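**Mandstead Furniture Library to open second lending room in November**

MANDSTEAD – The Mandstead Furniture Library, which lends tables, chairs, beds and desks to households for the cost of a yearly membership, will open a second lending room in November on the ground floor of the former Raudsepp hardware building.

The new room will hold larger pieces that the library has had to turn away in the past, including dining tables, bunk beds and wardrobes. The existing room on Vidness Street will stay open and will continue to lend chairs, lamps, shelving and children's furniture.

The library has lent out 1,151 items since it began. Of those, 617 are in people's homes today. The rest have been returned and lent again, or are being repaired.

"We've been saying no to good tables for a long time because we had nowhere to stand them," said Rocío Huamán, director of the library. "People would call us with a solid table that had been in the family for years, and we'd have to tell them to try somewhere else. Now we can take it."

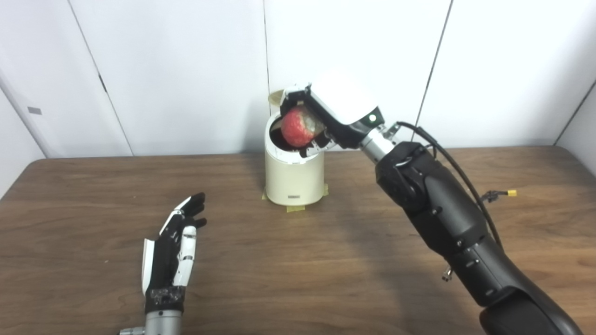
Membership costs $45 a year for a household and allows up to four items to be borrowed at one time. Items can be kept for up to 12 months and renewed once. Members who decide they want to keep a piece can buy it at a set price, with whatever they have paid in membership that year taken off the total.

Students, people leaving shelters and households that have lost furniture to fire or flooding can join free of charge. They do not need to show proof of income. A letter from a school, a caseworker or an insurance company is enough, and staff can help people who are having trouble getting one.

The Raudsepp building has been closed to the public since the hardware store moved out. The library has signed a lease for five years. Work on the ground floor included new lighting, a ramp at the side entrance and a wider loading door, so that a full-size table can be carried in without taking off the legs. The upstairs rooms are not part of the lease and will remain closed.

Arnaldo Cordeiro, who runs the repair shop, will move his benches into the back half of the new space. Most donated furniture needs some work before it can be lent. Loose joints are taken apart and glued again, drawer runners are replaced, and tabletops with deep scratches or water rings are sanded down and refinished with a hard-wearing oil.

"A wooden table can take a lot," Cordeiro said. "If the frame is square and the top isn't split all the way through, I can almost always get it back to where a family can eat off it. Chairs are harder. Everybody leans back in chairs."

Cordeiro will also teach a monthly repair class called Hendedness. The class is open to members and nonmembers and covers basic jobs such as tightening a wobbly leg, patching veneer and choosing the right glue. Each session runs two and a half hours. People are asked to bring one small piece of furniture that they can carry on their own. Tools and clamps are provided. The fee is $12 for nonmembers, and members attend free.
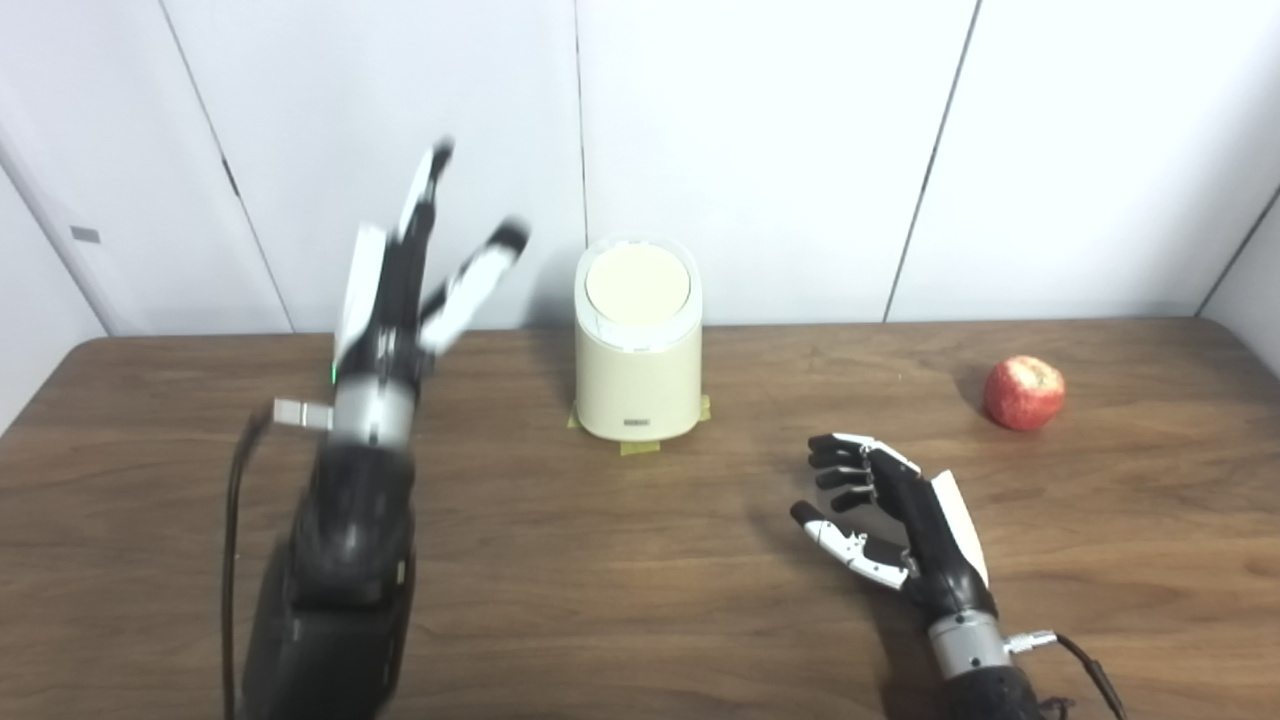 *At the table in Mandstead.*

The library is also changing the way it accepts donations. Until now, donors could drop off furniture during any open shift, and pieces sometimes arrived that could not be repaired or stored. Starting with the opening of the new room, donors will be asked to send measurements and two photos by email first. Staff will reply within three working days and arrange a drop-off time.

The library accepts:

- dining, kitchen and work tables
- wooden and metal chairs, in sets or singly
- bed frames with all slats and hardware
- desks, bookcases and wardrobes
- high chairs and cribs that have not been recalled

It does not accept mattresses, upholstered sofas, particleboard furniture with swollen edges, or anything that has been stored outdoors. Glass tabletops are accepted only if they are tempered and marked as such.

Pickup is available inside town limits for a $20 fee. Delivery of borrowed items is offered for the same price and includes carrying the furniture up one flight of stairs. Members on the upper floors of buildings without elevators should call ahead so that a second person can be scheduled.

A $2,000 fund has been set aside to cover delivery for members who cannot pay for it. Huamán said the fund is paid for by furniture sales and will be topped up each spring.

"The membership is the cheap part," she said. "If you don't have a truck, getting a table across town can cost more than the table. We'd like that to stop being the reason somebody goes without."

**Opening hours**

The new lending room will be open Friday from noon to 7 p.m. and on other days by appointment. Hours at Vidness Street are unchanged. Items borrowed from one location can be returned to the other, with the exception of beds and wardrobes, which must go back to the Raudsepp building.

An open house will be held on the first Friday in November, beginning at 4 p.m. Visitors will be able to look over the furniture, reserve pieces and sign up for the first Hendedness class, which has room for eight people. Street parking is free after 5 p.m. The ramp is at the side entrance, next to the loading door.

**About the Mandstead Furniture Library**

The Mandstead Furniture Library is a nonprofit that lends, repairs and sells secondhand household furniture. It is funded by membership fees, sales and individual donations.

**Media contact**

Rocío Huamán, Director
Mandstead Furniture Library, Vidness Street
Interviews and visits to the repair shop can be arranged at either location before the opening.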